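BRICKWORK AND WALL FINISHES
Handout 7: Reading a brick wall indoors
Course tutor: Philomena Fahy 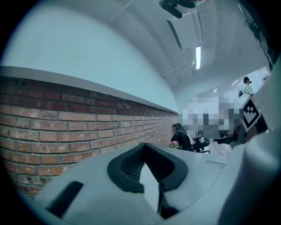
Fig. 1. Red brick in running bond, pale grey mortar. Note the range of colour, and the chips and small holes in a few of the bricks near the top.

Bring this handout with you on Wednesday. We will use it for the survey exercise, and there will not be time to go over the terms again.

1. Bond

Bond means the pattern in which bricks are laid. Running bond, also called stretcher bond, shows only the long faces of the bricks (the stretchers). Each brick sits over the joint between the two bricks below it, usually by half a brick. The wall in Fig. 1 is laid this way.

Running bond is the usual choice for a wall half a brick thick. Indoors that could mean a partition, the inner face of something thicker, or a facing added later for looks. You cannot tell which from the face alone. Look for an end, a doorway or a window reveal where you can see the depth, and measure it. If there is no opening, write "thickness not known" on the sheet. Please do not guess.

If you see short ends (headers) among the long faces, you are looking at a different bond. English bond has a row of headers and then a row of stretchers. Flemish bond has headers and stretchers by turns in the same row. Both were covered in Handout 3.

2. Courses and joints

A course is one horizontal row of bricks with its mortar. The bed joint is the horizontal one, and the upright joints are called perpends, or "perps" on site.

To check the gauge, measure over four courses and divide. With modern metric bricks, four courses come to 300 mm, that is 65 mm of brick and 10 mm of mortar each time. Older bricks vary a good deal, and you should take the measurement in more than one place. Write down where you took it.

Check the perps by eye. They should line up on every second course. Where they wander, the bricklayer was either short of room or using bricks of uneven length, and a small cut brick will often turn up near the end of the run.

3. Colour

Clay bricks from a single firing can differ a lot. The mix of clay, the place in the kiln and the amount of air all play a part. In Fig. 1 the bricks go from terracotta red through brownish orange to a lighter dusty pink. When you describe a wall like this, give the main colour first and then the range. "Red, mixed" is enough for the short form. The long form wants all the colours named.

Do not read too much into one pale brick. A softer, underfired brick is often paler, but so are plenty of sound ones. Tap it lightly with a coin or the handle of a trowel - a hard brick rings and a soft one gives a dull sound.

4. Marks and damage

Use these words on the survey sheet, and use them in the same way each time:

Chip - a small piece missing from an edge or corner.
Hole - an opening in the face. Say whether it looks drilled or natural, if you can tell.
Spot - a dark or light mark with no loss of material.
Spall - the face itself has come away, often over the whole brick.
Crack - say whether it runs through the brick, along the joint, or both.

Most indoor walls will have chips and spots, and these seldom matter. Old fixing holes are common at shelf or picture height. Spalling indoors should always be written up, along with any damp or white salts nearby.

5. Mortar

Look at the colour first, then the profile (flush, bucket handle, weather struck or recessed). Pale mortar may be lime, but it may equally be white cement or a light sand. Scratch a hidden joint with a key. Lime tends to crumble, and hard cement will hardly mark. Repointing shows up as a change of shade or a different profile, so compare the top of the wall with the bottom.

6. Exercise

Work in pairs. Mei Szabo and Jarosław Marciniak will start at the door end, and the rest of you can choose. Each pair takes a stretch of wall 20 courses high and fills in one sheet. Draw the bond for the first three courses only, with dimensions.

Natalia Figueroa has the spare tapes. Sheets go back in the Barajas folder by the end of the session, with both names on them.

Further reading is on the short loan shelf at 2844. Handout 8 covers cleaning and sealing.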